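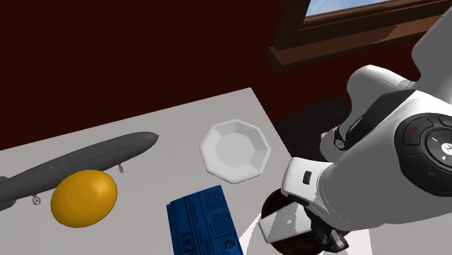 Whoever runs the Brilley noticeboard reckons the Lestau bus should never have been cut back in the first place, and wrote as much in green felt tip underneath the new timetable before the glue had dried. I read it while waiting for the thing, and I can't say I disagreed.

Village news | Getting about

25 Jan 2026

So yes, it's back! The evening bus between Brilley and Lestau is running again, after being dropped last July with a fortnight's warning and a notice so small I walked past it twice. The last one now leaves Lestau at 21 minutes past nine and gets into Brilley in time for a late cup of tea, stopping at Trillen on the way if you ring the bell (do ring the bell, the drivers don't stop on the off chance).

I went over on the first evening to see how it was doing. It was drizzling, the shelter at the Lestau end still has no glass in one side, and I'd left my gloves on the hall table. Even so there was a decent little crowd and a bit of a holiday mood about it, people saying hello who'd normally stare at their phones. One woman had come purely for the ride. She was going to Trillen and straight back again with a flask, and she told me she'd missed looking into everyone's front rooms from the top of the hill. I know just what she means.

For anyone who's forgotten how bad it got: all through the autumn the last bus home was the ten to six. If you worked in a shop in Lestau you couldn't get it, full stop. The taxi was more than a lot of people earn in an hour and a half, and after eight you often couldn't find one anyway. I gave up my evening class. My neighbour gave up the cinema, and a lad from the far end of the village was cycling home along the main road in the dark with one working light, which worried all of us.

The petition got 300 names in the end, which for a place our size is going some. It sat on the counter at Uchida, the bakery by the green, next to the cheese straws, and I suspect the cheese straws did quite well out of it too. A copy went round Trillen as well, and came back with a ring of coffee on it and a whole extra page stapled to the back.

Now the details, as I keep being asked. The fare is the same as it was before, £2.40 single, and the day ticket still works on the evening runs. Passes are good all evening. The bus is one of the smaller ones, so there's room for one pushchair or one wheelchair but not both, and that's a real grumble. I was told at the depot that a bigger one might come in the spring if the numbers hold up. Might. I asked what numbers they were hoping for and was told 40 passengers a night across all the runs, so if you've been meaning to go and see your sister in Lestau, please go and see your sister.

The other grumble is the route. It no longer goes down Mill Lane, so people at the bottom have a steep walk up to the main stop, and there's no pavement for the last bit. Someone behind me on the bus was saying it adds 20 minutes to her trip home with shopping, and that she'd sooner have a later start and the old route back. There's a form for comments at the library and another on the bus itself, in a plastic pocket behind the driver. I filled mine in on my knee, going round the bends, so good luck to whoever has to read it.

The new times are up at all the stops apart from the one by the church, where the old sheet is still showing. Don't go by that one! It'll have you standing there for an hour. Paper copies are at the library, at Uchida and at the Trillen post office, though they'd nearly run out at the post office when I looked in.

As for me, I've signed up for the evening class again. It's upholstery, and I've got a footstool that's been sitting in the shed with half its stuffing out since the summer. First session is next week, and I'm getting the ten past six over.

More from Village news
Library opening hours change from next month
Trillen post office: where to park during the roadworks
Lestau market moves indoors for the winter
Your letters: potholes, again
Brilley green to get new benches

Contact us | Send us your news | © 2026 | Back to top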